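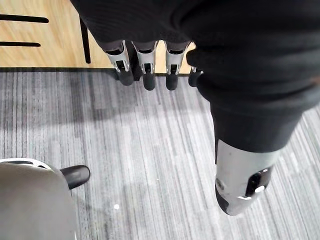

Iraís Ochoa
Moderator, Maps & Prints board

Re: Forkau folding map of Varela, is the dealer's dating right?

Goltetti has a Forkau street map of Varela listed at 200 dollars as "first edition, scarce." I have my doubts. The harbor bridge is drawn as a solid line, and on the only other first edition I've handled it was dashed and labeled "proposed." Has anyone got one to compare?

inkandvellum
Mine cost 10 bucks in a junk shop and has the dashed bridge. Street index on the back, 130 entries. How many on theirs?

Iraís Ochoa
The listing doesn't show the back. I asked on Tuesday and got a reply about how nicely it folds.

Lieven Van Loon
I wouldn't hang the whole thing on a bridge. Forkau touched up plates between print runs and didn't always call it a new edition. A solid line could be a late printing of the first.

inkandvellum
Then "first edition" means nothing and they shouldn't charge for it.

Lieven Van Loon
It means what's on the cover. Collectors pay for covers, like it or not.

Iraís Ochoa
Lieven, do you have a copy with a first edition cover and a solid bridge? Or is this a theory?

Lieven Van Loon
I've seen one. Didn't buy it, didn't take notes.

Iraís Ochoa
So, a theory.

tworoads
Check the ferry line before you argue any more. The Cloment reprint has it landing 2 blocks too far north. They used the old cover art too, so the cover proves very little.

inkandvellum
Good one. Mine lands at the foot of Market Street.

Iraís Ochoa
Zoomed in as far as the listing lets me and the landing is right under a fold. I've asked for a flat scan, front and back. No scan, no sale.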